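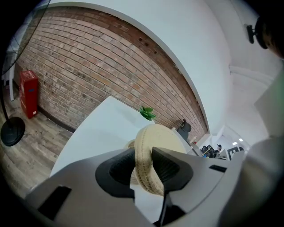

4. Recording with the hand grippers

Tarkora hand kit, Zandgate site guide, rev. July 14, 2024. Replaces the March sheet, bin that one.

Read section 3 (charging and straps) first if you've not worn the kit. This section is for anyone moved from the packing benches to recording, full time or for part of a shift. Short version – you do the job by hand with the grippers, the Serrano arms get trained on what you did. Your speed is not being scored. More on that in 4.5.

4.1 Before you start

1. Check the rota. Recording is a job slot like any other, it goes on the sheet with your name. No slot, no recording.
2. Collect a pair of grippers. Same number on both. If the numbers don't match, put them back and take another pair.
3. Squeeze each one fully closed, then let go. Should open by itself, no sticking. Sticky one goes on the repair shelf with a tag.
4. Wipe the finger pads. Dry cloth only.
5. Look at the marker cubes. All faces clean, none lifting at the corners. Don't tape over a damaged face.
6. Head strap and shoulder straps on, buckles done up. Snug, so you can still turn your head. Get someone to check the back for you.
7. Walk the floor round your table. Cables, stools, fan leads. Move what can move, and remember where the rest is.

CAUTION: With the head kit on you see less to the sides and a lot less downwards. No walking backwards. Ask people to speak before they come up next to you.

CAUTION: Keep loose sleeves, lanyards and long hair clear of the gripper jaws. The spring is stronger than it looks.

4.2 Setting the table

1. Clear anything left over from the last person.
2. Put out the items on the task card and nothing else. If the card says a plant stays on the table, it stays. Props are part of the task.
3. Items go roughly where the card shows. Shift them a bit between takes, the arms need to see variety. Same spot every time is no use to us.
4. Lights on. Blinds as you find them.
5. If you share the room, agree who has which table before either of you starts.

NOTE: Round flat things (mats, lids, dishes, discs) are the most common items on the current cards and also where most bad takes come from. Take your time over these. See 4.4.

4.3 Making a take

1. Stand square to the table. Grippers down at your sides, open.
2. Say the task number out loud, then press record.
3. Wait for the beep. One beep is go. Two beeps means no signal, stop and call the desk.
4. Do the task at your normal pace. Don't slow down to be helpfull. Don't rush because there's a queue.
5. Look at what you're doing. Sounds daft, but if you look away the head view is wasted.
6. Drop something? Pick it up with the gripper and carry on. Leave it in. Drops are useful.
7. Touched an item with your bare hand? Stop, mark the take bad, start over.
8. Finished – grippers back to your sides, press stop.

A set is 19 takes. After a set, put the grippers down on the rack and shake your hands out. Seven minutes off, minimum. After six sets you are done with recording for that shift and go back to other work. Hard limit, supervisors can't waive it, you can't either.

NOTE: Passing an item up on its edge is fine if the card doesn't say flat. Hold it by the rim with both pads touching.

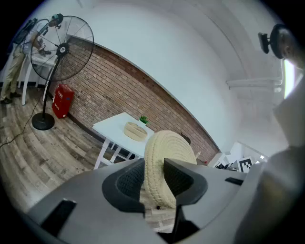
Zdzisław Duda wrote in after the March sheet to say the limit was fine on paper but the bench kept filling the gaps: "I come off a set, my hands are tired, and someone gives me a box to tape. That's no rest. Put it in the guide that the break is a break." So it's in. The break is a break. No taping, no lifting, no labels. If someone hands you a box, hand it back.

He also asked who decides when a take is bad. You do, on the spot. The desk can mark more as bad later, but they can't turn your bad one into a good one without asking you.

4.4 Round and flat items

1. Open both grippers wider than you think you need.
2. Come in from opposite sides, tips level with each other.
3. Touch first. Pause. Then press.
4. For a lift, press evenly. If it tips, one hand is ahead of the other. Set it down and try again, same take.
5. For a turn, small moves. Quarter turn, let go, regrip. Don't twist your wrists right round.
6. Woven items – go for the rim, the middle bends. If a strand catches in a pad, stop and free it by hand, mark the take bad.
7. Set down, open both, draw back the way you came.
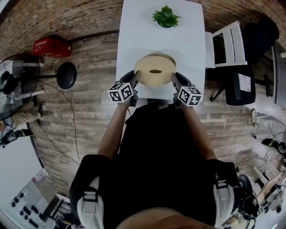 Fig. 4-3. Two-handed hold on a round dish, finger tips at opposite sides.

If the item slides away from you every time, check your height. Elbows should be a bit below the shoulders and the forearms pointing forward. Tables can be swapped, ask. Several people struggled for days at a table that was just wrong for them, and it only came out over lunch.

CAUTION: Sore wrist or thumb, tingling, anything like that, stop and tell the shift lead the same day. Recording is taken off your rota until it's looked at, and your hours are made up on other work. You do not lose pay.

4.5 What changes for you

This bit gets asked the most, so it's in the guide now and not on a poster.

Jobs. Stellton has agreed with staff at Zandgate that no bench post is cut in the first year of the Serrano arms. After that, nothing agreed yet. We'd sooner print that than something nicer. Talks are open, minutes are on the board by the lockers.

What the arms take over. To begin with, the straight picks and the late restacking. Mixed boxes, returns, anything broken or odd stays with people. Expect your day to have fewer easy jobs in it and more fiddly ones. Some like that. Some used the easy jobs to catch their breath, and the rota has been told to allow for it.

Pay. Recording slots are paid at bench rate plus the skills allowance, from the first slot, training included.

What's kept. Head view, gripper view, gripper position. No sound after the task number. Takes are filed under the kit number. Nobody's takes are used to judge their bench work, and if a lead quotes one at you, report it.

People in the backgroud. You will catch others in the view, the rooms aren't big. Fine if they've signed the room sheet. If they haven't, they can ask for the take to be wiped and it gets wiped.

Saying no. Recording is by choice. You can come off it with one shift's notice. No reason needed, no form.

4.6 End of slot

1. Stop recording. Check the light is off.
2. Head kit off first, then the shoulder straps.
3. Grippers on charge, jaws open.
4. Fill in the tally – good takes, bad takes, anything odd. Two words will do.
5. Reset the table to the card.
6. Tell the next person about anything that played up.

4.7 Quick faults

Two beeps at start: no signal. Call the desk on 165.
Gripper jerks when opening: dirt in the slide. Tag it, repair shelf.
Item slips on every take: pads need a wipe. Still slipping, pads are worn, swap the pair.
Position drops out mid take: marker cube covered, usually by your own sleeve. Roll it up.
Head view tilted: strap has crept. Refit between takes, never during one.
Light stays on after stop: press and hold until it goes out, then note the kit number on the tally.

Spare pads and straps are covered in section 5.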